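März, abends

Heute habe ich wieder lange nachgedacht, ob eine Maschine mir eines Tages den Tisch abwischen wird. Im Kurs in Droltstedt, nein, Droltstead, ich schreibe den Namen immer falsch, haben wir darüber gesprochen. Ich habe gesagt: Ein Tisch ist die einfachste Arbeit im Haushalt. Glatt, hell, eine einzige Fläche. Danach war ich nicht mehr sicher.

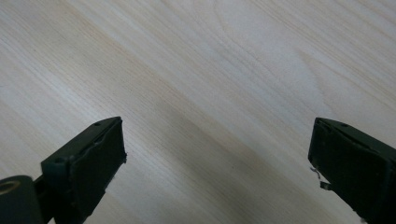 Mit der Hand merke ich sofort, wo etwas klebt. Ich drücke dort fester und denke an nichts dabei. Ein Greifer muss für jede Stelle wissen, wie stark er drücken darf, und seine Polster nutzen sich ab. In meiner alten Werkstatt haben wir die Lappen nach 14 Tagen gewechselt, und das waren nur Lappen.

Am Nachmittag habe ich einen Artikel über die Firma Cuvolar gelesen. Dort soll ein Arm 51 Teller hintereinander abgeräumt haben. Das ist schön, aber es waren immer die gleichen Teller.
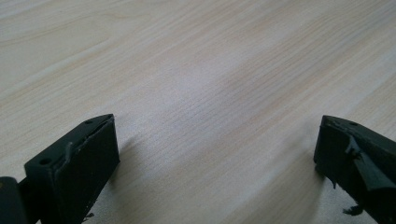 Panagiotis Drakos meinte dazu am Telefon, ich sei zu streng. Ein Lehrling brauche auch mehr als 70 Versuche, bis er eine Platte sauber abschleife, und bei ihm rede man von Geduld. Die Maschine vergesse wenigstens nichts über Nacht.

Darauf wusste ich keine gute Antwort. Ich habe vier Jahre gebraucht, bis mein Meister mich allein an die Möbel gelassen hat.
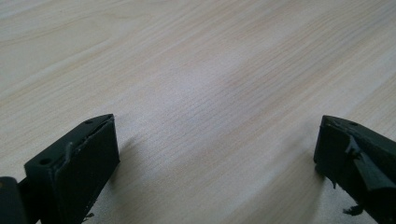
Trotzdem glaube ich, dass ich den Lappen noch einige Zeit selbst auswringe. In der Werkstatt vielleicht früher nicht mehr als zu Hause, denn dort liegt alles an seinem Platz. Bei mir liegt morgens die Zeitung im Honig. Morgen rufe ich Panagiotis noch einmal an und frage nach dem Schleifpapier.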